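Print this page | E-mail this page

Speaker notes: Delyth Gronow, Temier catering services

Good afternoon. I shall speak on what changed for canteen staff when table clearing was automated.

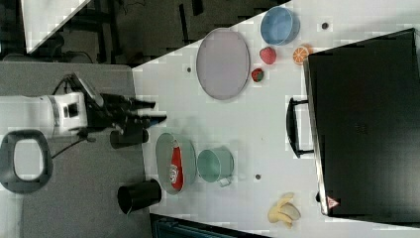 Our agreement with staff was settled in April, before any equipment arrived. All 110 posts were kept. (Pause.) Ieuan Hopkin will take questions on pay grades.
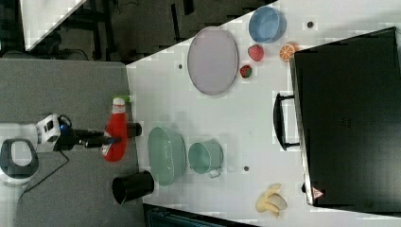 Training now takes 3 days. Attendants learn to stop the arm, to reset it and to record a fault. Items differ in shape, and a squeeze bottle held in the gripper calls for other settings than a plate or a mug. Staff asked to set these themselves, and we agreed.

Contact: Temier Staff Office | Copyright Temier | Back to top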